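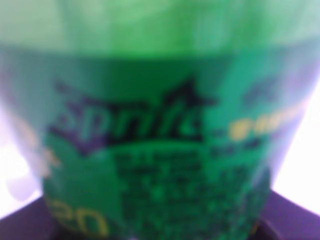 ## Grippers put to the drinks test

Makers of robot grippers like to quote closing force. Dadon, the automation workshop, has spent much of December asking a duller question: can the thing pick up a cup without flattening it?

Two grippers have been sharing one arm and one controller for the trial. The Meltia is the lighter and the cheaper. The Kavwood closes more slowly and comes with a thicker manual, most of it warnings. Between them they made 3,162 attempted grasps on mugs, bottles and paper cups, of which the Kavwood took slightly more than its share after the Meltia lost 11 hours to a bad cable.

Mugs gave neither much trouble. Paper cups did, and the log has 346 entries marked "crushed", a word that covers everything from a dented rim to something best described as origami.

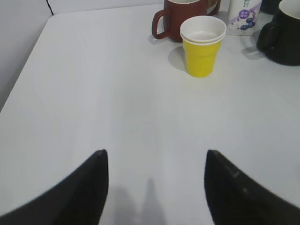
Which gripper did better? The Kavwood, by a small margin on paper cups and by nothing worth mentioning on bottles. The Meltia was quicker at both, including at crushing.

Dadon also swapped the wrist camera halfway through for a Vávra model with a wider view. It helped on the approach and did little in the last few centimetres, where any camera that close sees mostly label.
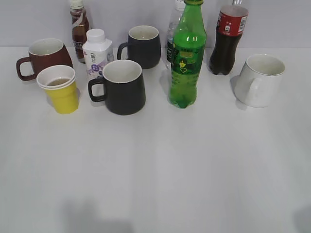
The controller caused more arguments than either gripper. Its planner scores every possible grasp and takes the highest, which works nicely until two scores come out level, and then it thinks – sometimes for long enough to make a real cup of tea. A pair of matching black mugs, one further back than the other and both with the handle to the left, is just the sort of choice it dislikes. Dadon has since told it to prefer whichever is nearer.

The trial carries on with the Kavwood fitted. The Meltia is back in its box, awaiting a softer set of fingertips.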